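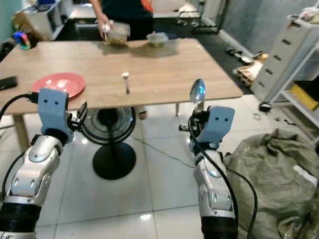

Photo: Beat Fankhauser

By Wenceslao Troncoso
March

The ferry to Sarkasholm leaves Tarden at 5:40 in the morning, and for most of the past winter it has carried more soldiers than islanders. They sit on the lower deck with their packs between their knees. The trucks go on a separate barge, which is slower and arrives after dark.

The garrison on the island has a paper strength of 3000. The number present on any given day is lower, because companies rotate to the mainland for training and the barge schedule does not always match the rotation. Officers at the port would not give a daily figure. The island itself has 1000 permanent residents, nearly all of them in the harbor town and the farms directly north of it.

The dispute that brought the troops concerns the strait between Sarkasholm and the Stullard coast. Both governments claim the right to inspect shipping there. The claims overlap in a strip of water used by grain carriers, fuel barges and the island ferry, and for many years the overlap was handled by telephone. The duty officer on one side called the duty officer on the other, a vessel was named, and one of them took it. Neither government ever put the arrangement in writing.

It stopped working last fall, when two patrol boats stopped the same fuel barge within an hour of each other. The barge was held at anchor for most of a week. Each side published its own log of the event. The logs agree on the position of the barge and disagree on nearly everything else, including which radio channel was in use.

After that the buildup was quick. Tarden sent an engineer battalion first, to lengthen the pier and lay a gravel pad behind the fish market. Air defense units followed, then infantry. On the opposite shore, Stullard moved a coastal battery out of storage and into prepared positions that had been empty long enough for birch to grow through the parapets. The birch was cut down in two days. From the island's east road the stumps can be seen with ordinary binoculars.

Military analysts tend to treat the island as a supply problem first. Everything the garrison uses, apart from water, crosses the strait or comes around the long way from the north. The northern route adds most of a day and is closed by ice in a hard winter. A force of 3000 consumes fuel for heating at a higher rate than fuel for vehicles from the first frost until spring, and the island's tank farm was built for a fishing fleet. New tanks have been ordered. The concrete bases have been poured and the tanks have not arrived.

Water is the second limit. The town draws from a shallow aquifer under the northern farms, and the level in the test wells has dropped since the troops came. The district water office posts the readings on a board outside its door. Farmers read them. In January the army agreed to shift its laundry and vehicle washing to a desalination unit on the pier, and the readings leveled off, though they have not recovered.

Talks between the two capitals have been held under the chairmanship of a retired judge, Hämmerli, who was chosen because both delegations had objected to every other name. The sessions are closed. What is known of them comes from short written statements, most of which give the length of the meeting and the place of the next one.

Two proposals are on the table. The first would restore the telephone arrangement and put it in writing, with a shared log kept by a third party. The second would divide inspection by cargo: fuel to one side, grain and general freight to the other. Shipping companies prefer the first. The navies are said to prefer the second, which needs less contact between crews.

Neither proposal says what happens to the garrison. Tarden's position is that troop levels on its own territory are not a subject for the talks. Stullard's position is that the coastal battery will stay where it is as long as the troops do. The judge's last statement listed the matter as "noted" — the same word used for the question of where the delegations would eat.

On Sarkasholm the practical effects are uneven. Rents in the harbor town have gone up. The school has gained a few pupils, the children of officers on longer postings, and kept a teaching post that had been due to close. The fishing cooperative has lost its inner berths to the barge and ties up at the old breakwater, where boats cannot lie safely in an east wind.

The ferry's winter timetable runs until the end of the month. The summer one, with an added afternoon sailing, has been printed but not yet approved by the port command.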